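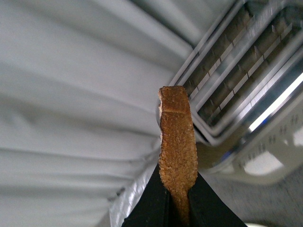
Leckie Two-Finger Gripper
Sold by Jatmont for benches, counters and modest ambitions

The Leckie is a two-finger parallel gripper in matte black, meant for labs that have one arm, one bench and a purchasing officer who reads every line. It opens, it closes, and it comes with 4 spare fingertips, which you will want by November.
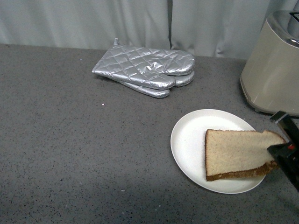 Photo: Fergus Jardine / Jatmont

Bread is a fair test of any gripper, and cheaper than test blocks. A white slice held by one end over a plate will tell you more about your force settings than our brochure does. Budget for several loaves.

What it costs
Gripper with cable: $2,000
Detar wrist mount: $433
Grenico controller licence, per year: $400

The licence is the line people forget. Put it under operating costs, where it will look more at home.

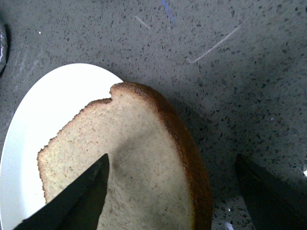

Before you order
Check your arm's flange pattern against the Detar drawing. Adapter plates are extra and take longer to arrive than the gripper. Quotes requested by noon Friday go out the same day, in your favourite colour of PDF.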